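Local league: can a player be registered with two clubs in the same season?

Posted in Community Sport > Australian Football > Rules and Registration

Mared Mostyn

I handle registrations for a small amateur football club, Davura, with one senior men's side and one senior women's side. In November a player asked to join us while still listed with Orker, which plays in a different league. Orker has not released him. He says he played only four games there last season and owes them nothing.

Our league handbook says a player "must be cleared by the source club" but also mentions a permit that lets someone play for a second club without a transfer. I can't tell which applies. I also want to know whether Orker can hold the clearance over unpaid fees, and what happens to our match points if we get this wrong. The handbook dates from 2000 and the page on permits refers to a form that no longer exists.

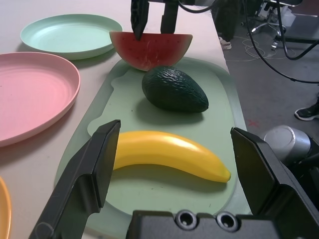

Banana, avocado and watermelon on the green board

zalport_reg

Clearance and permit are separate things.

A clearance (now usually called a transfer) moves the registration. After it goes through, the player belongs to Davura and has no standing at Orker. A permit leaves the registration where it is and allows a limited number of games elsewhere. Permits exist mostly for students, shift workers and clubs short of numbers. If he intends to play the full season with you, apply for the transfer.

Procedure in most leagues:

Your club lodges the request in the registration system. The source club has a fixed period to respond – in ours it is seven days. If it does not respond, the request goes through automatically. If it refuses, it must give a reason from the approved list.

Unpaid fees are normally on that list, but the debt has to be documented. An invoice sent before the request was lodged is usually enough. A verbal claim is not. Uniforms that were never returned are treated the same way in our league. Check yours.

Ask the player for his receipt before you lodge anything. "Owes them nothing" is often what a player believes after paying a match fee but not the annual membership. 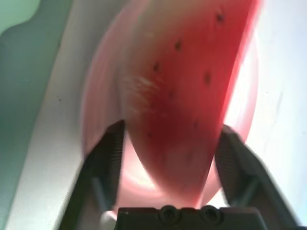 Watermelon slice, close up

wan_backpocket

Just register him as new with a different email. Our old secretary did it all the time and it was never picked up.

zalport_reg

Do not do this. A duplicate record is a false registration. In my league the usual penalty is loss of points for every match the player took part in, plus a fine on the club. The percentage is adjusted too, and that can decide who plays finals. It also puts his insurance in doubt, because the cover attaches to the valid record.

halfforward25

Agree with the first reply, with two additions.

First, the cutoff date. Most leagues close transfers partway through the season, and the date that counts is when the transfer is approved, not when it is lodged. If Orker uses its full response period and then refuses, you still need time for an appeal. Lodge early.
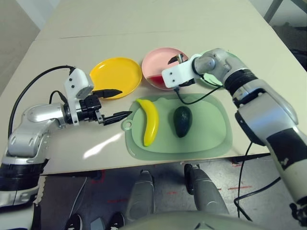 Second, the two clubs are in different leagues, so find out whose rules govern a dispute. In our area the request is made under the destination league's rules, but a refusal over money is heard by the source league. That added several weeks to one of our cases. An email to both league offices before you lodge will settle it – keep the replies.

On the old handbook: ask the league for the current bylaws in writing. A handbook that cites a withdrawn form has almost certainly been superseded, and tribunals go by the bylaws in force on the day of the match.

Until the transfer shows as approved, he can train with you if your insurance covers unregistered participants. He should not be named on a team sheet, including for practice matches.

Mared Mostyn

Thanks. He has found a receipt for match fees only, so the membership question is open. I will write to Orker and both leagues before lodging.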